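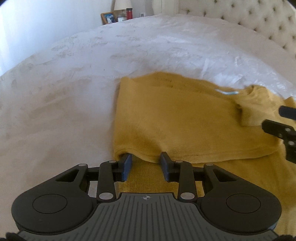

Mustard jumper on the bed, partly folded. One corner of the hem has curled up already.

Folding, week 11
Friday, November 24, 2023

Yen-ting Su swears that a properly folded jumper keeps its shape and takes up half the shelf. I have my doubts. I've been folding to her method since September and my shelf at Sitesgate looks as full as it ever did.

The method is simple enough: lay it flat, sleeves in, bottom up to the neck, smooth as you go. Fine for a thin cotton top. Ribbed knitwear has its own ideas, and a soft bedspread doesn't give you much to press against – Yen-ting says use a table, but who has a clear table?

Yung-ching Siu rolls everything and claims to have got 21 tops into one drawer that way. I haven't seen the drawer.

I'll carry on until the end of December. If the mustard one still comes out with a crease across the front, it's going on a hanger, stretched shoulders or no stretched shoulders.

Filed under: Bedroom, Knitwear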